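3.2 Recolha de demonstrações por teleoperação

Ensinar um robô a limpar uma casa começa por uma descoberta pouco lisonjeira para os autores: é preciso que alguém na equipa saiba limpar uma casa. As demonstrações foram feitas por um único operador principal, Kelechi Ekwueme, escolhido por ter a mão mais firme nos comandos e, suspeitamos, por ter faltado à reunião em que se distribuíram tarefas.

O operador conduz os dois braços com a interface Wokumico, que transmite a pose de cada punho e a abertura de cada garra. As imagens são gravadas em simultâneo pela câmara da cabeça e pelas câmaras dos punhos. Ensaiámos primeiro a demonstração cinestésica, em que se pega no braço e se executa o gesto com ele, mas a técnica obriga o instrutor a partilhar com o robô um espaço pensado para uma pessoa de cada vez. Ao fim de 40 minutos na casa de banho, a teleoperação ganhou por unanimidade.

O conjunto Golia reúne 1682 episódios, repartidos por 24 tarefas de cozinha, mesa e casa de banho. Cada tarefa foi demonstrada em mais de 30 sessões. Um episódio só é aceite se o operador o terminar sem tirar as mãos dos comandos; suspirar é permitido e não fica registado.

As hesitações foram mantidas. Numa primeira versão cortámos os momentos em que a garra se detém junto de um objeto enquanto o operador decide o que fazer, e a política treinada com esses dados avançava sobre a loiça com uma confiança que não partilhávamos. Repostas as pausas, o comportamento tornou-se mais lento e consideravelmente mais barato em pratos.

As vistas do punho são particularmente úteis na aproximação final, quando a câmara da cabeça perde de vista as pontas dos dedos. Em contrapartida, as superfícies cerâmicas devolvem reflexos que o estimador de profundidade Zelholm interpreta com excessiva imaginação. A Figura 4 mostra estas condições nas duas vistas.
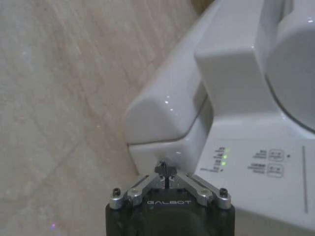
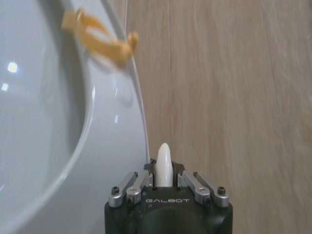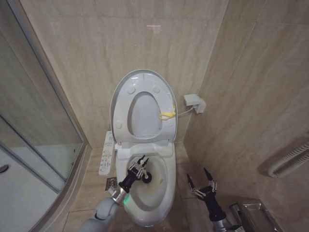

Figura 4. Garras do robô junto de superfícies cerâmicas. As duas primeiras imagens são vistas do punho: a garra encostada a uma sanita com bidé eletrónico e a garra ao lado de um prato com comida. A terceira é uma vista da cabeça, com um utensílio de limpeza preto contra a parede interior da sanita.

3.3 Segmentação e anotação

Os episódios são divididos em subtarefas com a ferramenta Butt, cujo nome antecede este projeto e sobre o qual recebemos já comentários suficientes. As fronteiras são propostas a partir da velocidade dos punhos e da abertura das garras, e depois corrigidas à mão.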